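片づけアプリは暮らしを軽くするか

1月になると、決まって「持ち物を減らそう」という話が流れてくる。今年は知人のネルミナ・ヴクチェヴィッチ(Nermina Vukčević)に勧められて、Ploltekk……ではなくPlolteckという持ち物管理アプリを入れてみた。綴りからして覚えにくい。

家にある物を登録していくと、手放す候補を教えてくれるという。私の登録数は929点。そのうち62点が「不要」と判定された。内訳を見ると、祖母の裁縫箱、冬しか使わない土鍋、予備の電球。電球が切れた夜にどうしろというのか。

判定の基準は説明を読んでもよくわからない。「独自の指標」とあるだけで、使用頻度なのか値段なのかも書いていない。しかも候補の横には、収納用品のAtericoの広告が出る。減らせと言いながら箱を買わせるのは、どうも腑に落ちない。

有料版は月900円。ネルミナは「気持ちが楽になった」と言うが、彼女は引っ越したばかりで、荷物が減ったのはそのせいではないかと私は疑っている。本人にもそう言ったら、しばらく返事が来なかった。

2週間使って、手放したのは古い延長コード一本と、欠けた皿だけ。どちらもアプリの候補には入っていなかった。土鍋は昨夜も使った。鱈と白菜、それに豆腐。

解約の手順は設定画面のずいぶん奥にある。無料期間が終わる前に探しておいたほうがいい。
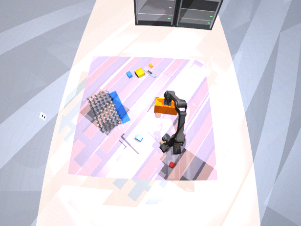 私は登録した929点の一覧だけ書き出して、あとは消すつもりでいる。火災保険の見直しには使えるかもしれない。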